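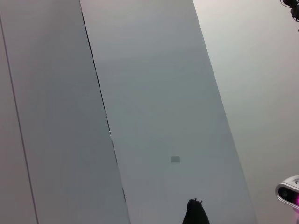 The gray and the seam. Light seems to get through partway down.

13/08/2018

Print this post | E-mail this post

I have been trying to move out of the same apartment since the spring, and what I've learned is that I own a great many things I was keeping for a person I never became. She bakes. She skis, or at least has the socks. She reads Italian well enough to need two dictionaries, one of them for the car.

The new place is in Wilcombe and it's smaller, so she can't come.

My method, if you want to call it that, was to start with the easy stuff. Everyone tells you to start with the easy stuff. So I did the bathroom, felt terrific, threw away a sunscreen older than my niece, and then took the rest of the weekend off to celebrate. After that I did the bathroom again. It was very clean in there by June.

Then my friend Darcy Ruddock came over with a roll of garbage bags and the look of somebody who has already helped one sister through a divorce. Darcy's rule is that you get 8 seconds per object. Pick it up, decide, put it down. I told her that was no way to treat a fondue set. She asked when I had last made fondue. I said that wasn't the point of a fondue set. She opened a bag.

We got through the hall closet and most of the kitchen like that. I lost the bread machine, the second bread machine, a jar of foreign coins and a lamp I'd been meaning to rewire. I won the argument over the soup pot and lost the one over its lid, which doesn't fit it and belongs, we think, to a pot I gave away in Istine when I lived there. So the lid had made the whole trip by itself. I found this moving. Darcy did not.

The papers were worse. I'd kept every electric bill from three addresses, plus the manual for a phone with an antenna. There was a folder marked IMPORTANT with one thing in it, a menu. There was also a letter from Digby Gilchrist, who rented me my first room and who wrote, in that beautiful slanted hand of his, to say he was keeping six dollars of my deposit for "wear to the stair." I weigh more or less what I weighed then and I still don't know what I did to that stair. The letter is coming with me. Eight seconds was plenty.

Selling things is a whole other education. I listed the big bookcase online and got a man who wanted to know if it came in oak. It's one bookcase. It comes in what it is. Another wanted me to hold it until September, when he'd know more about his situation. A third turned up on time, polite, with cash, and then stood in my living room and measured it so slowly that I made us both lunch. He took it in the end, and the step stool, and he'd have taken the cat if she'd been friendlier about it.

The movers are a firm called Mostyn, and they sent a form asking me to estimate my boxes. I put down thirty. I passed thirty in the kitchen. I have not updated the form, on the theory that a form is more of a hope, and I expect to hear about this on the day from a large man holding a box marked MISC (HEAVY).

People ask if I'm sad, and I keep checking. A little, in the evenings. I've been here long enough that I know which neighbor is on the stairs by the cough, and I know the bus is coming before it comes because the window buzzes. I'll have to learn all of that over again, with new coughs. The woman downstairs brought me a bottle of Grestano as a farewell present and then, when I explained I wasn't leaving for weeks, stayed and helped me drink it. We had never talked for longer than a package handover before. She has a parrot! All those years I'd thought she was on the phone.

Still to do: the top shelf, the drawer with the batteries, the mending pile, and the ski socks, which I took back out of the bag after Darcy left. They're good socks. It gets cold in Wilcombe, and my feet don't have to know what they were for.

If anybody local wants a fondue set, it's in the lobby with a note on it. All the forks are there.

Contact | Copyright 2018, all rights reserved | Back to top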